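Search notebook
Go
Notebook / Perception / Humilitz

December 11, 2020

Picking up where Dela left off. Clear bags still the worst class by a long way. Segmenter loves the printed bit and forgets the rest, so the mask comes out as a little island where the label is and the grasp planner aims at that. Fine when the print is in the middle, useless when it's near an edge.

Tried first:
- dropped mask threshold, got half the desk as bag. Reverted.
- grow the mask out from print until it hits an edge response. Better on single bags, merges two bags lying close together. Need a split step.
- fisheye undistort before the crop instead of after. Should have been doing this since September. Masks near the border stopped smearing.

Replayed 60 clips overnight on the Rarkville box. 14 with merged bags, nearly all where a fingertip overlaps one of the two. The finger mask gets subtracted first and leaves a hole, then the grow step walks around the hole and joins everthing up. Order is wrong I think. Grow first, subtract fingers after.

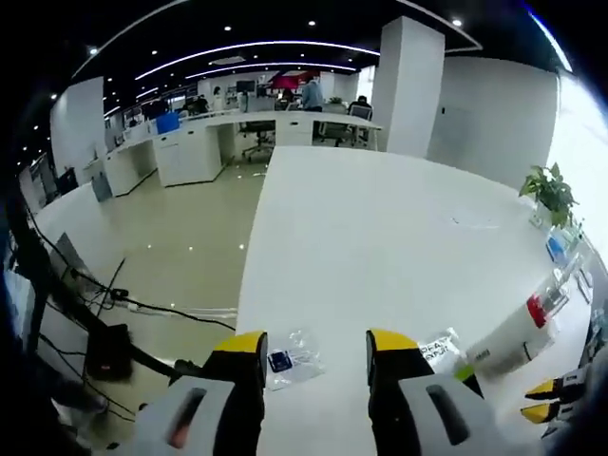

Also the yellow tips. Color threshold for the finger mask is one fixed range and it drifts when there's a bright window to one side. Miłosz wants to learn it per clip from the first 20 frames – ok, but then we depend on the tips being in view at the start. Put a fallback to the old range for now, flag is tip_color_auto, default off.

Second gripper in view is not handled at all. Its tips get tagged as ours and the width estimate jumps. Quick hack: keep only the pair nearest the expected mount position. Ugly, works on the 3 clips I checked by hand.

Timing: grow step adds around 14 ms. Can live with it. Czerwiński branch has a faster one but it doesnt build against current Zusik, not touching that today.

To do
- swap grow / subtract, rerun the same clips
- split step for touching bags (watershed? ask Dela)
- write down the undistort params somewhere that isn't my home dir

Recent entries
Zusik build notes, again
Width estimate drift, part 2
Replay tool: skipping bad timestamps
Finger mask, first pass (D. Abugri)

This site uses cookies to keep you logged in. OK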